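Okay, long one today, get comfortable. We merged the new collision checker into Wukel this morning (13th May, writing it down so I can be proud of it later) and I want to talk through it while it's still fresh in my head.

For anyone new around here: Wukel is the planning layer we've been building on top of our two-arm setup. It takes "go pick that up" and turns it into joint paths that don't end with one elbow inside the other. I look after the part that says no.

And the old part that says no was saying it far too often! We had one fat safety margin wrapped around everything — arms, table, objects, the lot. Nice and safe, sure, but ask both grippers to work near the middle of the table and the planner would just give up and sulk.

Yaw Fiadzo had been telling me for ages that the margin should depend on what you're near and how fast you're going. I kept answering "yes, later." Well, it's later, Yaw. You were right and I owe you lunch.

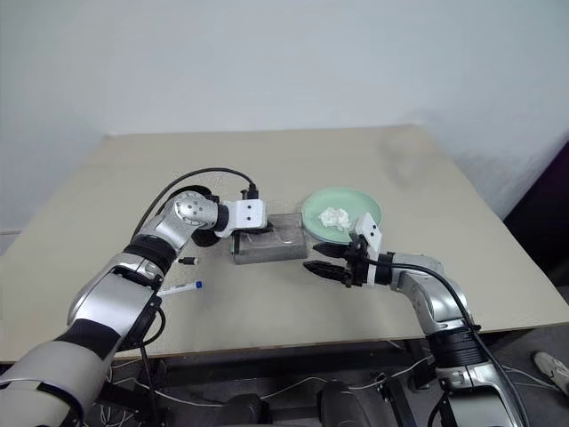 The checker now keeps a separate margin for every pair of things that could touch, and the planner can ask for a smaller one when it slows down. Gripper against gripper stays generous. Gripper against an object you mean to grasp can shrink almost to nothing for the last bit of the approach. The right arm here is a good case: its open fingers are just in front of the green plate, and the left gripper is right over the gray block next door. With the old single margin, a pose like this got rejected before we even looked at the path.

The cables are still my least favorite part, I'll admit. A rigid link is easy, you wrap it in a few capsules and move on with your life. A cable that arcs from the upper arm over to the gripper changes shape every time the wrist turns. For now we model it as a soft zone that costs extra to pass through, so the planner prefers to stay out but isn't forbidden.

Mirela Pacheco hates the soft zone. She wants a proper swept volume, computed offline and looked up by wrist angle. I think she'll win this one in June, when she has time to write it (and when I've run out of excuses).

Now for testing, which took longer than the code did. Raíssa Bastos put together 1,021 start and goal pairs, and we replay all of them on every merge. Two of them still time out. Both have the arms crossing low over the table, and both look perfectly solvable to me when I drag the joints around by hand, so I suspect the sampler more than the checker.

Oh, and a small thing that made me very happy: the rejection messages are readable now! It used to print a pair of link indices and you had to go dig through the model file. Now it says which parts, how close, and which margin it broke. I spent nearly 3 years looking up those indices. Never again.

If you're on the Hadari branch, please don't pull this yet. The config format changed and Crisanto Lagman is still writing the converter. He'll post in the channel when it's in.

Next up for me is those two timeouts, starting with the sampler seeds. If you've fought with narrow passages on a two-arm planner, come tell me what you tried, I'll read every reply.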